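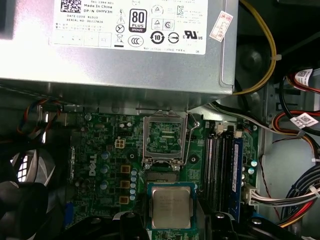
**Desktop Refurbishing Group: minutes**

01/04/2021, back workroom, Wolmont Community Center

Present: Elsa Boström (chair), Noémie Poirier (minutes), four bench members
Apologies: one, received by email

**1. Minutes of the last meeting**

Accepted with one correction. The shelf for finished machines is on the window wall. The last minutes had it by the door.

**2. Power supplies**

Elsa went through the work on the Dell desktops. The supply in these sits over the motherboard, so it has to be moved out of the way before anyone can get at what is under it. Two people had been pulling on the cables to make room. Please stop doing this. Undo the multi-pin plug at the edge of the board first, pressing the latch, and then lift the supply.

There was a long discussion about whether to keep the original supplies or swap them all for new ones. Noémie was for keeping any that pass the tester and run under load for an hour. One bench member thought supplies of this age should all go. The group agreed to keep the ones that pass and write the test result on the job card.

What to copy from the label onto the job card:

- the DP/N (on the unit looked at, 0HYV3H)
- the date code (R1523 on the same unit)
- the serial number (00217826)
- the 80 PLUS grade, if there is one (Bronze)

The zeros and the letter O have been mixed up on several cards. Write zeros with a slash through them.

The small red-bordered stickers with a number on them, such as 2642, are to be left where they are. They are not our job numbers and should not be copied into the job number box. Our own number goes on the outside of the case and on the card.

No one is to open a power supply. A unit that fails goes in the gray bin with a strip of tape across the socket.

**3. Cables**

Zip ties inside the case stay on unless they stop a part from coming out. If one is cut, put a new one on before the side panel goes back. The small white labels on the wires also stay on. A bench member asked if they could be peeled off to make the inside look neater. Elsa said no, they have been useful twice when a plug was put back in the wrong place.

**4. Orders**

Kaczmarczyk sent a price for zip ties. A bag of 1000 is the smallest they sell. Agreed to buy one bag. The same firm has job card stock in packs of 800, and we have most of a pack left, so none will be ordered now.

Thermal paste is low. Noémie will bring the half tube she has at home and buy more from Okow when she is next over that way.

The second tester has a loose connector and gives a different reading if the plug is moved. It has been put on the top shelf with a note on it. Cost of a new one to be looked up before the next meeting.

**5. Machines in and out**

The list now stands at 139 machines received since the group began. The Selport library would like six desktops for its reading room and would prefer them all to be the same model. We can do four the same at present. Elsa will ask if they would take two that don't match.

The library also wants keyboards. We have plenty but they need cleaning, and some have missing keys. One member offered to take a box home and sort it.

There was a question about hard drives. The rule has not changed: drives come out on arrival, get wiped on the separate bench, and are not put back until the card is signed. Three machines in February went to the main bench with the drives still in. They were caught before going any further.

**6. The workroom**

The lamp on bench two flickers. The center office has been told and says to use the spare from the closet for now.

Screws are turning up on the floor again. Each bench has a tray. The long fan screws and the short case screws should go in different sections, and the tray should be emptied back into the jars at the end of the session. Elsa asked that the floor be swept before the wrist straps are put away.

Antistatic mats are to be wiped with a damp cloth only. The spray used last time left a film.

**7. Other business**

Noémie would like a short printed sheet taped inside each bench cupboard, with the order of work on one side and the label details from item 2 on the other. Agreed. She will make a draft and send it around.

A request for evening sessions was put off until we know if the room is free.

**Actions**

- Elsa: write to Selport about the two odd machines; order zip ties
- Noémie: thermal paste; draft bench sheet
- Bench two: swap the lamp, look up the price of a tester
- Everyone: check open job cards for zeros and letter Os

Next meeting in the same room. Elsa will send the date.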